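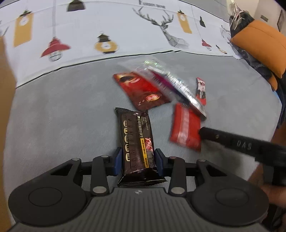 Published by Dullow Floor Textiles, web content
Last revised 27 Aug 2026

About Dullow

Dullow Floor Textiles makes machine-washable mats and runners for entryways, kitchens and laundries. Design, cutting, backing and dispatch are carried out at one site in Stusport. Yarn is bought in. Printed face cloth is produced to our colour specification by Teuber, who have supplied the company from its first production run.

The business began as a backing shop, applying rubber and latex compounds to carpet offcuts for other labels. Finished mats under our own name came later, and now account for most of the floor space. Contract backing is still accepted in quantities of 500 pieces or more per colour.

What we make

The range is built on two constructions.

Teuber face: a low-pile printed polyester, heat-set, bonded to a nitrile rubber base. Total thickness is 8 mm. Suited to doors that open inward over the mat, provided the clearance has been measured with the door closed and again at full swing.

Cleltavach weave: a flat cotton and polyester blend with a bound edge and a separate grip underlay. The underlay is not washable in a machine and should be wiped with a damp cloth. Cleltavach runners are cut to order, and a cut length can't be returned unless faulty.

Colour is matched under daylight-equivalent lamps against a retained master. Small shifts between batches are normal in printed polyester, so customers laying two runners end to end should order both at once and quote the same batch number. 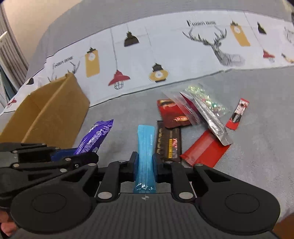
A customer in the April survey wrote that the care label on her hallway runner gave a wash temperature but said nothing of spin speed, and that she had guessed high and creased the backing. The label now carries both. Rubber-backed mats are washed at 30 degrees or below, spun on the lowest setting and dried flat, face up, out of direct sun. Tumble drying voids the backing guarantee.

Testing

Each backing batch is checked for grip on glazed tile, sealed timber and sheet vinyl, dry and after wetting. Samples are then put through 20 wash cycles and measured for shrinkage, edge curl and loss of adhesion. Batches outside tolerance are recut as packing pads or sent for granulating. They aren't sold as seconds.

Rubber backing can discolour some vinyl floors over time. This is a reaction between the compound and the plasticiser in the vinyl – it is not dirt and won't lift with cleaner. For vinyl we recommend the Cleltavach weave with its underlay.

Trade and samples

Swatch cards cover all current colours in both constructions. Trade accounts are open to retailers, fit-out firms and property managers. Orders for custom sizes need a dimensioned drawing with the pile direction marked.

Mail and returns: Dullow Floor Textiles, PO Box 1577, Stusport. Include the batch number, printed on the underside near one corner – without it a return is held until the batch has been identified.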